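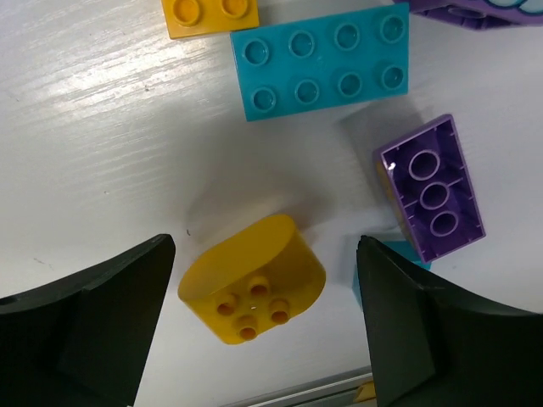 Two-Arm Sorting Cell: Progress Report to the Irkeo Equipment Fund, May 2022

Prepared by Murray Sandhu, Hiebert workshop

1. Status

The cell is assembled and both arms run from the Jimovport controller. The second grant installment has been spent on wrist wiring, replacement fingers and the enclosure. Remaining work is the gripper alignment on the right arm and a longer unattended run, both covered in section 4.

2. Mechanical setup

The two arms face each other across a white tabletop, with their base mounts linked by an aluminum rail along the front. In April the rail was taken off, checked against a straightedge and refitted. The bracket screws had loosened at one end, enough to shift the arm bases relative to each other and spoil the calibration. They are now fitted with thread locker and checked every 18 operating hours.

Test parts are plastic building bricks in yellow, teal and purple. Studded and curved pieces are both used. A curved piece lying on its side gives the fingers a poor surface to close on, and most of the dropped parts in the log are of this kind. Finger pads are wiped before each session and the closing force is checked with a spring gauge.

3. Wiring

The wrist cables are now purple sleeved cable, run in an open loop from each gripper back along the arm.

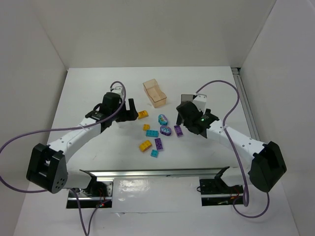
The loop has to be long enough for full wrist rotation and short enough to stay clear of the fingers. The first routing was too tight and the connector at the left wrist failed after 57 hours. Both cables were remade to the longer length, and no connector fault has been logged since.

Controller logs to the end of the period show 3801 completed pick cycles. Lekero supplied two spare wrist motors under the original order – one is fitted to the left arm, the other is on the shelf.

4. Outstanding items

Right gripper: finger closure is off center by 9 counts at the encoder. Shimming has been tried and made little difference. The next step is to strip the finger linkage and replace the bushings.

Unattended run: on hold until the right gripper is done.

Spares: one set of fingers and one base cable to be ordered from the existing budget. No additional funds are requested for this period.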